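# Wire sorting, bench 2

Hookup wire offcuts at the Jurura workshop go into one bin during the week and get untangled on Wednesday. The pieces worth keeping are straightened, wound and returned to stock; anything shorter than 50 mm is scrap. Selorm Issahaku wrote the sorting procedure, and Theophilus Frimpong keeps the stock list. White is the standard here because kinks and nicks in the insulation are easier to find against it.
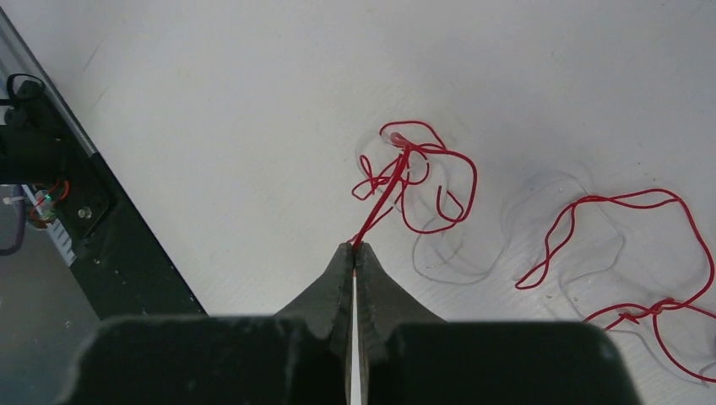 *Red wire, thin gauge, in a loose bundle. A second length lies to the right, with a small knot in it.*

Knots of this type are opened by pushing slack back into the loop. Pulling on a free end tightens the knot and leaves a permanent set in the conductor. If a knot has already closed hard, the wire is cut on both sides of it and the two lengths are logged separately.

The bench itself is the Flesine layout – white top, pale gray walls on three sides, nothing stored on the surface between jobs. The walls stop short pieces from ending up on the floor.

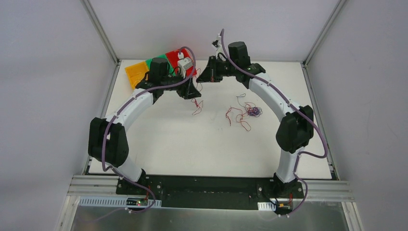
**Can sorted wire go back on its original spool?**
Only if the spool is the same gauge and insulation type. Mixed lengths go on a Baidoo hand reel, with a paper tag giving the color, gauge and longest piece.

Colors are separated before any winding starts. The usual order is to find a free end, trace it to the first crossing, and lift the upper strand clear. Working from the middle of a tangle takes longer and tends to produce new loops. Coils that are already wound tight are left closed until the strands around them are out.

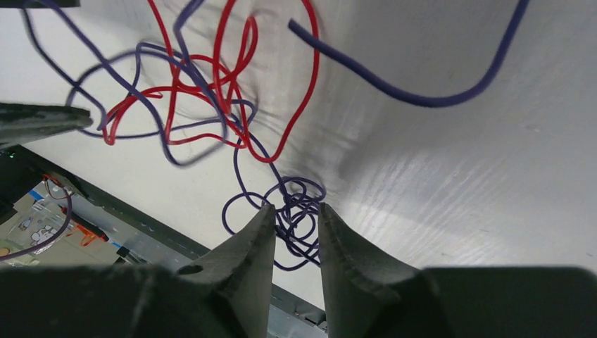
Once a length is free it is drawn through a folded cloth, checked for damaged insulation and measured. Pieces over 800 mm are wound on the reel; shorter ones are laid flat in the Jidance tray, 63 to a compartment at most. The tray is relabeled whenever a compartment changes color.

Continuity is tested at the end of the session, one color at a time. Failed lengths go to copper scrap.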